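5.3 Loss of printed pad material during collection

The fault reported in this section was found late. By the time it was recognised, 400 of the 900 episodes planned for the table-top set had been recorded with the Kutitz hand-held gripper, and the same finger design was already mounted on the arm at Toton. We describe it in some detail as it affected both the recorded data and the safety of the arm trials, and as we found little written on the wear of printed fingers in long collection runs.

The fingers are printed in one piece with a thick pad and a small tab behind the top edge. They are black throughout. The lower edge of the pad is printed over support material, which is removed by hand with side cutters. The print instructions asked for this edge to be cleaned, but gave no limit on what could be left behind. In practice each operator worked to their own standard, and the pairs in use in June differed a good deal.

The first sign was a failed grasp on the arm. Operating under the Reltier policy, the arm closed on a thin card, lifted it and dropped it shortly afterwards. The log showed the fingers at the commanded width with a normal motor current. The same trial was repeated 70 times over two sessions, with 11 drops. Kai Hamann, who was supervising the second session, stopped the run when he noticed a sliver of black plastic on the table beside the card. On inspection, the right pad had a short strand of print hanging from its lower edge. When the fingers closed on a thin object, the strand could fold under the pad and hold part of it away from the surface. The object was then gripped along one side only.

We had at first put the drops down to the policy. Two days were spent retraining with a larger penalty on early lift, with no gain. Nothing in the state vector could have shown the fault, as the encoder reads the position of the linkage and has no knowledge of the pad face.

We then went back to the hand-held recordings. The camera on the tool sees both pads whenever the fingers are open, so the condition of the lower edges could be checked without any further equipment. Two annotators looked at the opening view of every episode and marked each pad as clean, ragged or unclear. The unclear class was needed mainly for episodes that began with the fingers over a dark object, where black plastic cannot be told apart from what lies behind it. Episodes recorded over the white work surface gave the best view (Figure 6).

Dirt on the surface made the check harder than expected. We had let the white surface collect marks in the belief that some variety in the background would help training. For a person looking for small dark bits of plastic, it was a nuisance. A speck on the surface and a fragment on a pad can look much alike at this scale, and the annotators disagreed most often in views where a mark lay close to a pad edge. The rule we settled on was to call a pad ragged only if the fragment touched its outline. 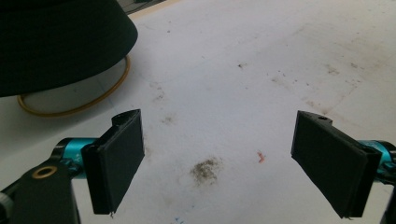 Figure 6. View from the hand-held tool with the fingers open. A ragged black fragment remains at the bottom corner of the left pad, and a few small rough bits hang from the bottom edge of the right pad. The surface between and beyond the fingers is marked with smudges and specks.

The safety question is separate from the loss of grip. A fragment that comes off a pad may fall into the linkage or lie on the table where a later trial will meet it. On the hand-held tool the risk is small, as the operator feels any stiffness at once and can stop. On the arm nobody feels it. The gripper controller raises the motor current to reach the commanded width, and the current limit we had set was well above what is needed to crush a fragment in a joint. We lowered the limit and added a stop that triggers if the current rises while the fingers are still moving freely – that is, before contact is expected. The stop has since triggered twice. In one case a piece of print was found in the right-hand joint; in the other no cause was found, and the gripper was stripped and cleaned before it was used again.

Three changes were made to the procedure. Pads are now finished with a file after the cutters, and a fingertip is run along the lower edge before the pair is fitted. Each session begins with a short recording of the open fingers over a clean sheet, kept with the session data. A pair found ragged is taken off the tool and not trimmed in place, to keep cuttings out of the linkage.

Episodes marked ragged were kept in the release with a flag. We did not remove them, as most of the objects handled were thick enough for a strand to make no difference to the grasp. Users who train on thin or flat objects, as in the Qin subset, may wish to leave them out.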